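Mobile manipulation > Perception & planning
Thread: planner loves the sofa, perception can't find the shirt

bautista_n wrote:
We're running the Skutico planner on a two-armed base and the task is dull on purpose: go to the sofa, pick up the garment. The garment is light gray. The sofa is light gray. The pillows, in a bold move by whoever furnished the place, are light gray. Segmentation returns one large object called "couch" with 80 percent confidence and a clear conscience. 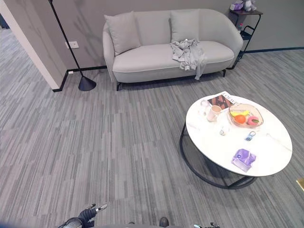

Page 2 of 2

February 20, 2019

It does great on the coffee table. Banana, orange, magazine, all labeled, and I didn't ask for any of them. I've tried lowering the mask threshold, which gets me both pillows and a chunk of wall. Depth helps some, but a crumpled shirt on a cushion is a very small hill.

kordestani wrote:
What's your standoff? If the table is still in view you're spending pixels on fruit. Our stack (Markodari, don't laugh) scores candidate viewpoints by how much of the target surface they cover and won't call the grasp module until the score stops climbing. Before that we were planning grasps from wherever the base happened to park.

bautista_n wrote:
The base parks by the table because the costmap thinks the curved table base is a wall. I inflated obstacles by 300 mm in August and forgot. Table's still hogging the lower right: 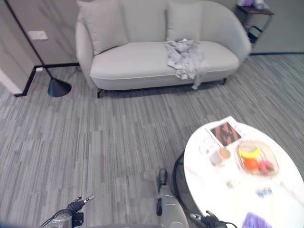

Britta Engelhardt thinks you're all fixing the wrong layer. Turn the inflation down, sure, but a better view of gray on gray is still gray on gray. She'd drop color and run on surface normals, because cushions are smooth and laundry isn't. She also wants it noted that she said this in the last thread.

kordestani wrote:
Noted, again. Normals at that range are mostly noise. Move first, then be clever.

bautista_n wrote:
OK, table out of view. From here you can see the folds, and even the tag. 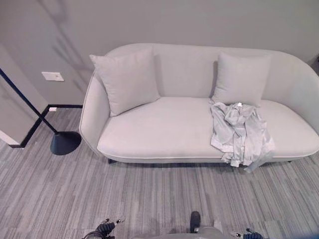 Head camera, sofa view without the table.

The normals mask on this view hugs the garment except along the bottom of the right pillow, where it takes a bite of pillow. So you're both right, which I realize is the worst possible outcome for a thread.

gakbari wrote:
Mask the pillow off with a plane fit. Also please tell me you aren't closing the loop on the head camera all the way in. With a hand over the target you'll be servoing on your own knuckles.

bautista_n wrote:
I was going to switch to the wrist camera for the last bit. Then I looked at what the wrist camera sees at contact range. Dark blob, pale blob, taupe blob. The pose estimator still reports a pose, bless it.

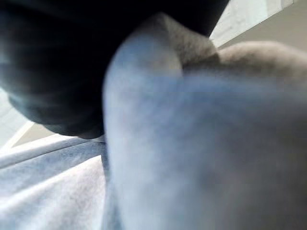 Re: wrist camera at contact range

gakbari wrote:
Yeah, don't estimate anything from that. Freeze the last good pose, finish the approach open loop, and use motor current to decide when to stop closing.

kordestani wrote:
Disagree on open loop. Cloth moves when you touch it. I'd at least run optical flow on the blobs.

gakbari wrote:
Flow on blobs gives you blob flow. Try it and post the logs.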